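Naldale Store Room Refit: progress report to Gondari, 2019-07-03

The grant of 2,986 was to cover storage, worktops and locks for the store room at Skustgate. We have spent 284 since the last report, all of it on locks and baskets. The orange-red floral panels are staying. The wire baskets hang from the metal framing and most of the small items will go in them. The brass padlocks are being checked before they go on the cupboards.

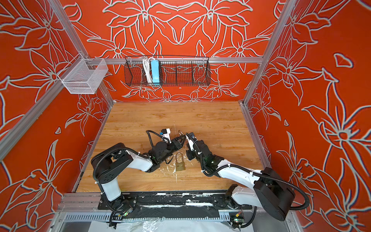
When will the worktop be refinished?
In September, once Bjarnason has delivered the varnish. The price is agreed.

The worktop is sound but has many thin scratches and small white marks, and will need sanding first. The padlock on it has a silver-coloured shackle and a brass body with scuffs on the lower half. We intend to use it on cupboard 3.

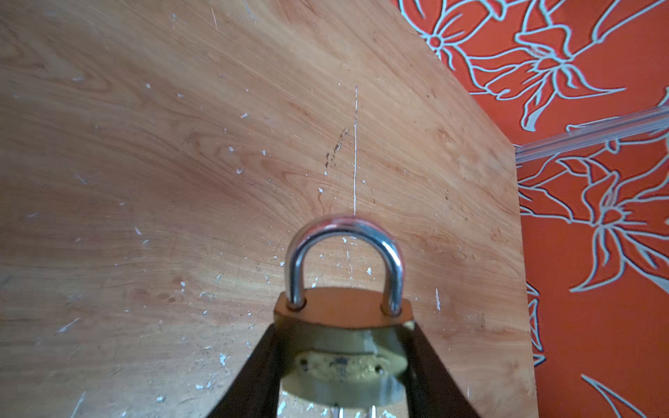 Grethe Hedegaard asked that spare keys be kept at the Skustgate office and not in the store room. We have agreed to this. Kaj Damgaard will label them.

Still to do: cupboard 2 needs a new hasp.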